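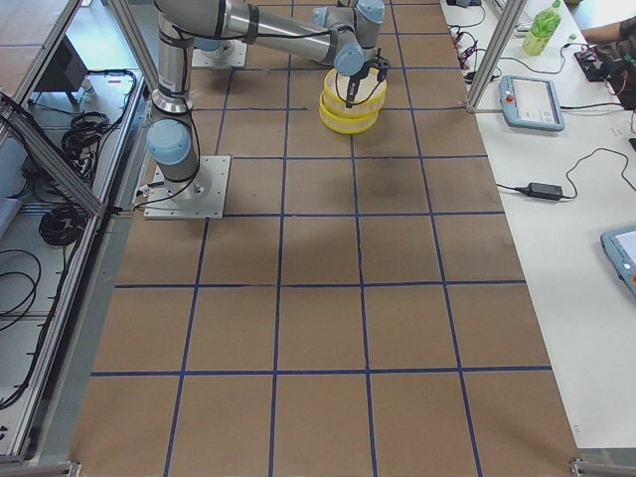

图1 胶带分格的台面,两只黄色圆形容器叠放

Flidilwood 圆屉与碗台面摆放记录集

版本说明
当前发布为第三次修订,五月定稿。相对上一次修订,改动集中在标注层:叠放关系改为有向字段,格位改为以物体底面中心为准,合并了两个含义重叠的状态值。图像未重新压缩,文件名未变。使用旧标注训练或统计过的结果不能直接与本版对比,差异主要落在压线物体上,详见“格位”一节。

概述
本记录集收录小型点心用具在分格台面上的摆放、叠放与转移。内容限于桌面以上的物体及其相互关系:哪件在哪一格,哪件叠在哪件上面,容器里有没有东西,以及一条记录从开始到结束之间这些关系发生了哪些变化。全部记录共 491 条,其中 123 条包含叠放或拆叠,其余为单件移位、装入、取出,以及不改变任何关系的对照记录。

整理工作由 Jacqueline Fleury 负责,台面布置与用具清单沿用 Dorden 的旧约定,文本指令的措辞规范沿用 Sotside 词表。两者在本文档中只引用与标注有关的部分,完整版本随包附在 docs 目录。

适用范围
适合用于以下工作:物体关系识别、起止状态差异判断、叠放顺序推断、指令与摆放结果的一致性检查,以及收纳类文本的图文对齐。
不适合用于食品识别。块状内容物只标“有”或“无”,不区分品类,也不提供配料、重量或温度信息。也不适合用于器皿材质分类,原因见“材质字段”。
不建议用来估计真实尺寸。台面分格由胶带手工贴成,线条有弯曲,各格边长不一致,拿格宽当标尺会引入难以校正的误差。

目录结构
images 目录存放图像,按记录编号分文件夹。
annotations 目录存放 3 张表:records、objects、relations。
docs 目录存放用具清单、词表、修订记录。
splits 目录存放划分文件,每行一个记录编号。
checks 目录存放一致性检查脚本及其最近一次输出。

三张表之间用 record_id 关联,objects 与 relations 之间再用 object_id 关联。object_id 只在一条记录内有效,不同记录中的同一编号不代表同一件实物。需要跨记录追踪某一件用具的使用者会在这里遇到困难,目前没有实例级的长期编号。

台面
底面为棕色,用深蓝色胶带纵横分格。胶带直接贴在底面上,没有先画线。格子接近矩形,靠近视点的一侧看起来更宽,这是透视造成的,标注时不做校正。

部分图像里底面有浅淡的深色痕迹或阴影,二者有时分不清。标注不区分,也不为其单独建类。做背景差分的使用者应当把这类区域加入忽略掩码,checks 目录里的脚本提供了一个粗略的掩码生成方法,阈值需要自行调整。

底面不参与 objects 表。早期修订曾把底面写成一条物体记录,结果每条记录的物体数都多出一,统计时反复出错,已删除。

用具
objects 表中的 category 取值如下。

basket:带黄色边圈的圆屉。外圈黄色,内侧有浅色衬面。侧面看去整体接近一个矮圆筒,俯看时衬面上的孔缝更明显。同一件在不同角度下外观差别较大,标注者曾把侧视的归为“圆盒”,俯视的归为“蒸笼”,本版统一归入 basket。

bowl:碗。本集中较常见的是浅绿色宽边浅碗,颜色在部分图像中偏灰或偏薄荷色,标注时一律写 green。

block:深色块状内容物。多为近似矩形的单块,可能被看作肉块或糕点。该类只描述外形,不对内容作判断。

lid:圆盖。仅在少量记录中出现,不与 basket 合并计算。

plate:平盘。边缘高度明显低于 bowl 时使用。边缘高度难以判断时,按用具清单中的编号回查,查不到的标 bowl 并把 uncertain 置为真。

other:以上类别之外、但被文本指令提到的物体。指令没有提到的其他物体不进入 objects 表,也不影响关系标注。

材质字段
material 字段保留但不建议使用。它来自标注者的目测,竹、纸、塑料三者在圆屉上混合出现,外圈与衬面又往往不同。两位标注者对同一件圆屉给出不同材质的情况相当多。修订时考虑过删除该列,Ingvarsson 的读取脚本按列序解析,删列会使后面的字段整体错位,因此保留原位,新写的程序请跳过。

格位
格位由行号与列号组成。行从远离视点的一侧往近处数,列从左往右数,均从一开始。被桌沿截断、只露出一部分的格子也占一个编号。

格位以物体底面中心所在的格子为准。物体压住胶带时,仍按底面中心判断;底面中心正好落在胶带上时,取行号较小者,行号相同则取列号较小者。旧版按可见面积最大的格子判断,对高而窄的叠放物偏差明显,俯仰角稍大,上层圆屉就会“跑到”后一排去。

底面中心不可见时由标注者推断,并在 cell_inferred 字段置真。叠放物中除最下面一件以外,不单独填写格位,统一继承最下面一件。装在碗或圆屉里的 block 同样继承容器的格位。

视角不同的两张图像之间,行列编号不保证对应。每张图像有独立的 grid_ref,比较两张图像的格位之前必须先确认 grid_ref 相同。忽略这一点是目前收到的使用问题里最常见的一类。

关系
relations 表每行描述一对物体。字段为 subject、predicate、object、phase。phase 取 start、mid、end 之一,表示该关系所属的图像阶段。

on:主体叠在客体上面,两者接触。方向固定,上面的写在 subject。
in:主体位于客体内部。块状物在碗里写 in,不写 on。
beside:主体与客体同排且中间没有其他登记物体。该关系无方向,只写一次,object_id 较小者写在 subject。
apart:两者之间不存在以上任何关系。默认不写入,仅在文本指令明确要求“分开放”时写入,用于核对结果。

两只圆屉口沿相套、无法看清接触面时,仍标 on。口沿相碰但底面都落在台面上时,标 beside。倾斜状态下一侧落台、一侧搭在另一件上,标 on 并把 partial 置真。此类记录不多,但对状态差异任务影响不小,建议单独评估。
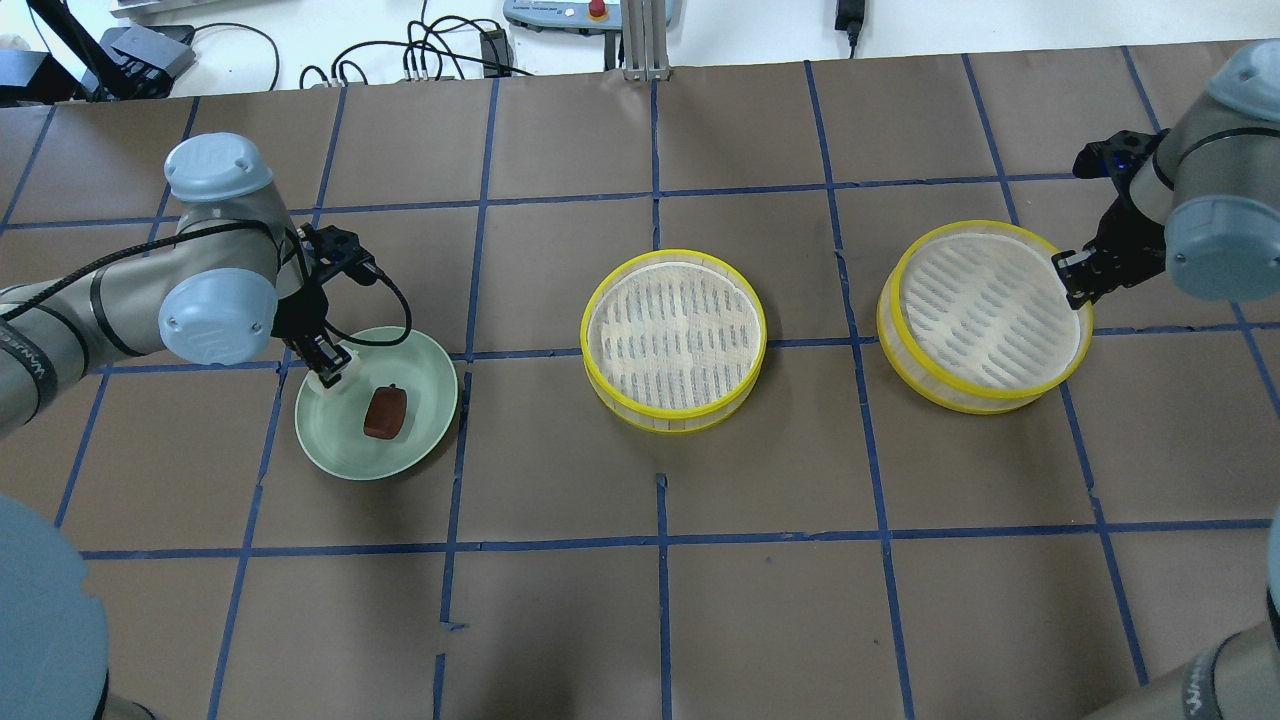
容器状态用 content 字段表示,取 empty、filled、unknown。只要能看见容器内底且没有任何登记物体,即标 empty。圆屉的衬面本身带有孔缝和纹理,不能当作内容物。碗内只要有一块 block,无论居中还是偏向一边,都标 filled,数量另由 relations 表推出。容器叠放以后,下层内部一般不可见,标 unknown;即使前一阶段的图像显示下层是空的,也不向后推断。

之所以禁止向后推断,是为了让每一阶段的标注只依赖该阶段的图像。需要连续状态的使用者可以自己做传播,checks 目录里有一个参考实现,规则很简单:没有装入或取出动作时沿用上一个已知值,有动作时重新计算。参考实现的输出不属于正式标注。

文本指令
每条记录附一条中文指令,句式限定为 6 种:移到某格、放到某物旁、叠到某物上、从某物上拿下、放进某容器、从某容器取出。句式之外不做改写,不加语气词,不省略宾语。

Sotside 词表规定的用词如下。圆屉写“圆屉”,不写“笼”“屉子”“盒”。碗写“碗”,需要区分时前面加颜色。块状物写“方块”。方位写“左”“右”“远”“近”,不写“前”“后”,后两个词在不同标注者那里含义相反,旧版中有一批指令因此作废。

同类物体多于一件时,指令必须能唯一确定对象。允许的限定方式依次为颜色、左右、远近、格位。中间那件写“中间的”,仅在三件同排时使用。仍无法唯一确定的,ambiguous 置真,记录保留,但不进入评估划分。

指令与图像分开编写。编写者先看到起始布局,写完指令后不再修改。执行结果与指令不一致的记录也予以保留,由 matched 字段标明。matched 为假的原因写在 note 列,用语不统一,不建议拿来做自动分析。

标注流程
第一步登记物体。先看 start 阶段,把指令提到的物体和同台面上同类的物体写入 objects 表。后续阶段新露出的同类物体补登,编号接在后面,不重排。
第二步填格位。每个阶段独立填写,不复制上一阶段的结果。
第三步填关系。先 in,再 on,最后 beside。顺序颠倒时,beside 容易把叠放物的上层也算进去。
第四步填容器状态。
第五步由另一位标注者对照指令核对 end 阶段,填写 matched。

两位标注者意见不同时,由 Fleury 裁定,裁定结果覆盖原值,原值存入 history 列。不设投票。history 列为空只表示没有经过裁定,不代表两人都看过。

遮挡
visibility 字段取 full、part、none。物体轮廓的大部分可见标 full,口沿或侧面有明显缺失标 part,完全看不到但可由相邻阶段确定其存在的标 none。none 只允许出现在 mid 阶段。

圆屉口沿是最常被遮住的部位。口沿缺失时不要靠补全圆弧来确定中心,应使用侧壁下缘。俯视图像中看不到侧壁下缘的,直接用可见口沿的外接框中心代替,并把 cell_inferred 置真。

碗内方块被碗沿遮住一部分时,方块标 part,碗仍标 full。方块被完全遮住时不登记,容器状态标 unknown。

划分
train、val、test 三个划分按布局分组,同一起始布局下的所有记录归入同一划分。布局相同的定义是:登记物体的类别与颜色相同,且各自格位相同。仅交换两只同样圆屉的位置视为同一布局。

叠放类记录在三个划分中都有,但比例不均衡,test 中偏高。报告总准确率时请同时给出叠放子集的结果。ambiguous 为真的记录只在 train 中保留。

一致性检查
发布前运行 checks 下的全部脚本。检查项包括:in 关系的客体必须是 basket、bowl 或 plate;on 关系不得成环;同一阶段内同一物体不能同时为 on 和 in 的主体;content 为 empty 的容器不得作为任何 in 关系的客体;继承格位必须与最下层物体相同;grid_ref 不为空。

on 关系不得成环这一条在本版发现过两处错误,均为上下写反,已修正。lid 盖在 basket 上时用 on,不影响 content 的已有规则,内部不可见即标 unknown。

已知问题
圆屉的侧壁在侧视时呈半透明观感,边缘偏亮,部分框比实物略小。
浅绿碗的碗沿与碗内颜色接近,分割掩码在内外交界处不稳定。
深色方块在碗中偏向一侧时,若只看低分辨率图,容易与碗内阴影混淆。建议使用原图。
plate 类样本过少,不宜单独报告指标。
相邻两只圆屉大小看起来不同,多数情况下无法判断是规格不同还是远近不同。size 字段因此全部留空。
旧版遗留的英文列名大小写不统一,records 表全小写,另两张表首字母大写,读取前请自行转换。

读取
三张表均为 UTF-8 编码的制表符分隔文本,首行为列名。空值写作空字符串,布尔值写作 true 与 false。note 与 history 两列可能含有中文逗号和顿号,不含制表符与换行。

最小读取顺序为:读 splits 得到记录编号,读 records 取得指令与图像路径,再按编号过滤 objects 与 relations。图像路径为相对路径,相对于 images 目录。路径区分大小写。

只需要起止差异的使用者可以忽略 mid 阶段。此时 visibility 中不会出现 none,过滤逻辑可以简化。

维护
标注错误请注明 record_id、phase 和 object_id 提交,缺少 phase 的报告无法定位。格位类问题请附 grid_ref。收到的更正在下一次修订中合并,不单独发补丁。下一次修订计划处理 lid 与 basket 的配对关系,以及列名大小写。

引用时写明“Flidilwood 圆屉与碗台面摆放记录集,第三次修订”,并注明使用的划分和是否包含叠放子集。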